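Cuvwood Territory Wall Map, Partington Series

Sheet map of the northern goldfields and stock routes as they stood before the railway came. Paper or canvas, rolled, not folded.

The Partington Series is our line of historical wall maps for schools, libraries and private homes. This sheet follows the old overland route from the coast to the inland diggings, with the wells, the police camps and the stations that gave travellers water. Many of those places have today no building left, and some have changed their name two times. We print the old name in black and the present name in grey under it, so the reader can compare without a second map.

The research was made by Merle Tipoki, who worked from survey field books, mail contracts and station diaries. Where two sources disagree on the position of a well, the map shows both positions with a small open circle. The colour of the tracks tells who used them: brown for drovers, red for mail, blue for the camel teams.

What you receive
One map sheet in a hard tube
One booklet of 22 pages with notes and the list of sources
An index of 1,176 place names, old and new spelling together

Paper or canvas
The paper is matte and heavy, and it is good for framing behind glass. The canvas comes with two timber rails in a natural finish and a cotton cord. For a classroom we recommend the canvas, as it can be rolled up many times and the edges do not tear.

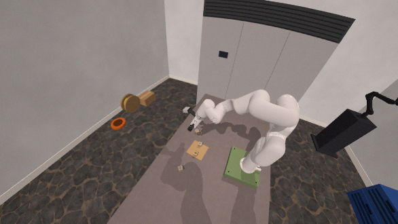
Delivery
Orders are sent within 6 working days. In July we close the workshop for stocktaking and the parcels leave a little later. The tube is too long for a normal letter box, so please give us an address where somebody can sign for it.

Schools and libraries
From 20 sheets there is a lower price. Please write to Kylie Faulkner with your purchase order number and the name of the school. Replacement booklets can be ordered separately.

Corrections
If your family has kept papers from one of the stations and you find an error on the map, we are grateful for a copy. Corrections go into the next printing, with the name of the sender in the booklet if this is wished.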